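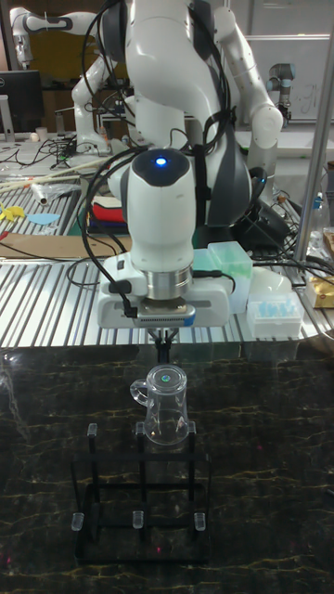 1/ Cup rack, black metal, six posts

Got this one from Brekano for the shared counter. Every post has a clear plastic cap on the end, so the glass doesn't touch bare metal. It cost 20 dollars. Felicidad Magbanua had the same one at her last job and said to get it.

2/ The old rack was wood, from Plilel. It went gray by June and the pegs started to wobble, so I threw it out.

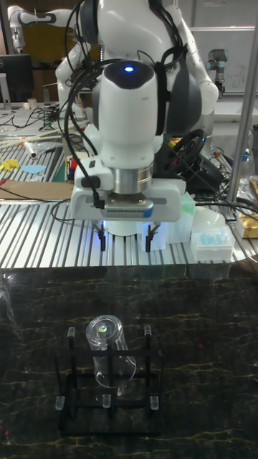
3/ I wanted the drying spot away from everything else we keep out. Cups used to end up wherever there was a gap. The slotted aluminum table is the wrong place for them, with the grooves and the pipette tips sitting right there. Small drips run down into the slots and you can't wipe them up.

4/ The counter is easier. One cloth, one pass. Mugs get rinsed in hot water first, then they go on the posts by the rim or over the top, whichever fits.

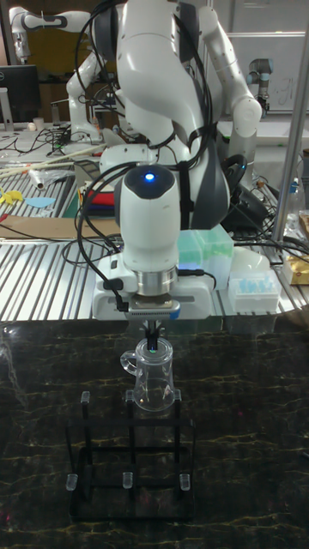

5/ Thick handles need more room, so I leave the next post free. Ngọc Khương puts hers all facing the same way. I don't bother.

6/ The caps pull off for washing. I do them when I do the sponge.

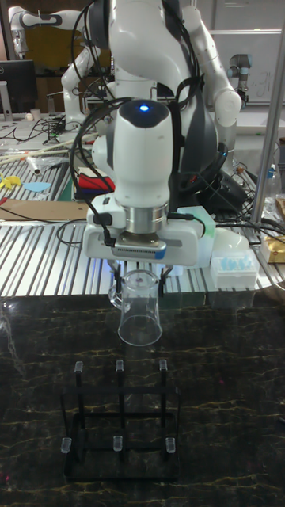

Clear cup and the black rack, July 2019

7/ Next is a tray to go under it. Jarmila Koubek is measuring.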